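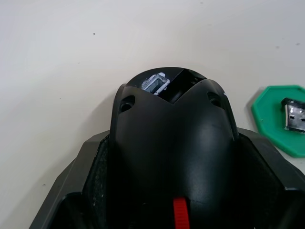
4. Senderliste auf die Masavau-Box laden

1. Box einschalten, warten bis das Menü da ist. Dauert manchmal.
2. Einstellungen — Wiedergabe — Liste hinzufügen.
3. Portal-Adresse eintippen, Port 218. Keine Leerzeichen!
4. Speichern, neu starten.

Hinweis: Listen über 2.000 Sender vorher aufteilen, sonst hängt der Programführer.
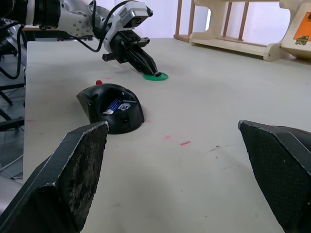 Schwarze Computermaus, auf der Seite liegend

5. Puffer auf 20 Sekunden stellen. Bei schwachem WLAN lieber Kabel.

Achtung: Während dem Update nicht ausschalten — auch wenn die Anzeige bei 80 % stehn bleibt.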